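Shallow bin liners: which sheet, and do you bother ironing out the folds?

Board: Home Workshop and Storage

fernhollow_kk
7 June 2021
Hi all, long post, sorry in advance! I've been setting up a sorting corner in the back half of my shop (I do beads, seed packets, small dried stuff, all of it shedding dust everywhere) and I've finally gotten to the part where I line the shallow bins. White walls, white panels, white everything, because I want to be able to see what I dropped.

I bought the Flimex sheeting, the 40 pack, and it comes folded up into tight little squares. I shake it out, lay it in, push it into the corners, and I still get that grid of creases across the bottom. Seeds roll right into the creases and stay there. The corners are another story. I end up with a big wad of plastic bunched up and no idea what to do with it.

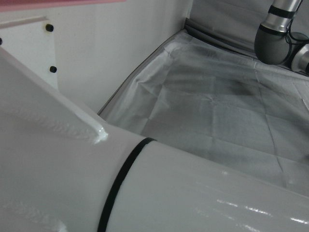 Liner in, fold lines and all. Corner still bunchy.

So two things. Does anybody get these flat without losing their mind? And is there a better way to do the corner than just squishing it in and draping the rest over the rim?
Kalliopi Fragkou (yes that's my real name, I gave up on being mysterious years ago)

mudroom_max
Leave it. I've lined bins for potting mix for ages and the creases settle down once there's some weight on them. Mine look terrible on day one and by the end of the week I've forgotten about it.

tallowandtwine
Max, she's sorting seeds, there isn't any weight. A handful of lettuce seed isn't going to flatten anything lol

For the corner, fold it like you're wrapping a present. Pinch the extra into a triangle, lay the triangle flat against the long side, one bit of tape up high on the outside. Then drape the top over the rim and you've got one clean fold where you had a dozen little ones.

pepperell228
Hair dryer! Low setting, keep it moving, and smooth it with a dish towel over your hand. Do it before it goes in the bin, on a table. I did a whole batch while listening to a ball game and it was kind of relaxing. Don't get close with the heat though, I put a hole in one the size of a quarter.

fernhollow_kk
Ooh, present wrapping I can do. And I'm a little scared of the hair dryer but I'm going to try it on a spare.

Forgot to mention, I can kind of see gray through the plastic in spots, so I'm wondering if I bought it too thin? It's a lot less white once it's spread out than it looked in the package.

oldbinder
Too thin, yes. Single layer white sheeting always looks like that. I'd return it and get the Lastamer stuff that comes on a roll. No folds, because it was never folded. You cut what you need and you're done. I don't understand why anyone buys folded sheets for this.

tallowandtwine
Because the roll costs more and takes up half a closet? Not everyone has room for it.

oldbinder
It stands up in a corner. Mine's behind the door.

pepperell228
The roll has its own problem, it wants to curl back up. I had some and spent the whole time fighting the ends. I'd take fold lines over a liner that keeps trying to climb out of the bin.

mudroom_max
What she said. Also if see-through bothers you just double it up, two sheets, second one turned a quarter so the folds don't land in the same place. Costs you nothing if you've already got the pack.

fernhollow_kk
Doubling up would burn through my pack pretty quick, but I might do it for the bin with the tiny seeds. I only have 5 bins, so it's not the end of the world.

Is anybody going to tell me I should skip plastic altogether? I feel like somebody's going to.

quietdrawer
Me, hi. Skip the plastic. Cut a piece of white poster board to fit the floor of the bin, wipe it off, replace it when it gets gross. It lies flat, nothing rolls into anything, and you can lift it out and funnel the seeds back in the jar. Plastic and dry seed also means static, and static means lettuce seed stuck to your sleeve at dinner.

oldbinder
Poster board leaves a gap all the way around the edge. Everything small goes under it.

quietdrawer
Not if you cut it right. Trace the bottom, cut a hair big, press it in.

tallowandtwine
You could do both, board on the floor and the sheet over it so the sides are covered too. The board gives you something firm to smooth against.

fernhollow_kk
OK the board under the sheet is what I'm trying first, with the triangle corners. Then the hair dryer if I'm feeling brave. I'm not returning the pack, oldbinder, I already opened it and threw out the wrapper, but I'm writing down the roll for next time.

pepperell228
Low setting!! And post a picture of the corners when you've done them.

mudroom_max
I still say leave it.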